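30th August
By the teleop lead, Sandhu Project, Betdale

Print this page | E-mail this page

Want to drive a robot arm from your couch? We need demonstrators!

Hi all! I run the demonstration side of the Sandhu project over here in Betdale, and I'm looking for people who'd like to spend part of their fall picking things up with a simulated gripper. You don't need a degree, you don't need to code, and you don't need to have touched a robot in your life. If you can play a racing game without throwing the controller, we should talk.

What we're after is examples, lots of them. The learning system we're training (we call it Virkia) copies what people do, so every time you steer the gripper over to an object and pick it up, that's one more run it gets to study. The goal for this round is 3000 good runs, and we have 600 in the can. So there's plenty left for you!

The tables get messy on purpose. You'll be told which object to go for, and the rest of the stuff just sits there getting in your way, which I think is where the fun starts.

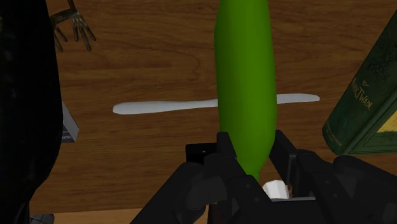
Lining up on the long green one, with Mark Twain looking on from the right.

A session is 40 runs, and you can stop for a snack whenever you like (I always do). You log in to our simulator, Gedamlow, from your own computer, and the view you get is from right down by the fingers, so the gripper takes up a good chunk of your screen. It feels strange at first! Give it a little time before you decide you're bad at it. I was terrible for my whole first session and now I'm kind of a show-off.

I care a lot more about smooth than fast. If you come in crooked, back up and try again, and leave the run in. Those recoveries are really useful to us. What I don't want is jabbing at the object until something sticks, and please don't hand your login to your little brother, however good he is at video games.

You'll need a laptop or desktop from the last 5 years, decent internet, and a game controller. If you don't have a controller we'll mail you one and you can keep it if you finish five sessions. You have to be 18 or over. Left-handed folks, please apply, we only had two of you in the June round and I'd love more.

We pay per session, and the rate is the same whether your runs make it into the training set or not. Your practice session is paid too. We record the controller input and the simulator view, and nothing from your room or your webcam.

To sign up, use the form at the Betdale office page and tell me what kind of games or fiddly hobbies you're into. Model trains, knitting, cake decorating, it's all good. I read every one myself and I'll write back with a practice slot.

Print this page | E-mail this page

Comments (3)

knotty_pine: Does a flight stick count as a controller? Mine has been gathering dust forever.

gramma_of_six: I signed up! I put quilting. My grandkids don't believe me.

teleop lead: @knotty_pine sorry, game controllers only for now, but say so on the form and we'll mail you one. @gramma_of_six quilting is perfect, watch your inbox!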